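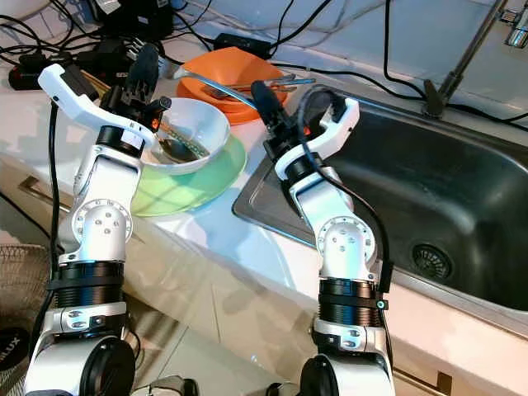

Sirum two-arm trainer: a review after two terms in a student club

Our club bought the Sirum trainer in January. The group is made up of second and third years at Anmont, mostly from mechanical engineering, with a few from computing. We had used single-arm kits before and wanted something with two arms for the household tasks competition, where the set job this year is clearing crockery from a worktop into a sink.

The price was 3,915 euros with the grippers and the cable set. Shipping was extra. We also looked at the Ivov, which costs less but comes with one arm, and a second base for it has a long waiting time.

Setting up

Assembly took us a Tuesday evening and part of the next morning. The joints arrive built. You fit the brackets and grippers, run the cables and load the software. The printed guide is short and two of its drawings show an older bracket, so use the one on the website. Calibration has 31 steps and cannot be paused. If you stop at step 30 you start again.

The cables are the weakest part of the kit. They run outside the arms and the clips supplied don't hold them well when the wrist turns a long way. We bought a bag of 100 reusable ties and have used most of them. Check the run to each gripper before every session.

Using it

We teach the arms by guiding them through a task many times and training on the recordings. Mireille Guillot, our club lead, set a target of 2,000 recordings before the regional round and we reached it with a week to spare. The software saves each one without fuss. Searching through them later is slow, and there is no way to rename a batch.

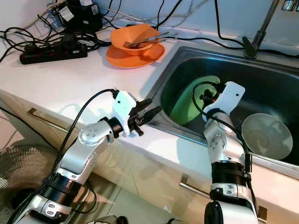
Crockery was harder for us than the blocks and cups that come with the kit. The fingers are narrow and do well on a rim, less well on anything flat on the worktop. Where an item ends up also matters for scoring. A green plate tilted against the sink wall, with its inner surface facing up, is an acceptable finish under our rules, and the same goes for a pale one leaning at the far side. We have started teaching bowls and cutlery separately, as metal utensils lying across an orange bowl can slide when the bowl is lifted.

Reach is fine for an ordinary kitchen counter. Both arms can get over the basin, but they share little space there and you have to plan which goes in first. The collision warning is cautious and can't be adjusted in the student version.

Spares and support

We have replaced one pair of finger pads and one cable. Both came from Maillard, the dealer, within the week. Emails to Sirum itself took longer and the answers were brief but correct.

Would we buy it again? Yes, for a club that has its own room and can leave the arms set up. If you have to pack away after each meeting, the calibration will eat your evening and the Ivov is the better choice. Budget for extra ties and a spare gripper cable with the first order.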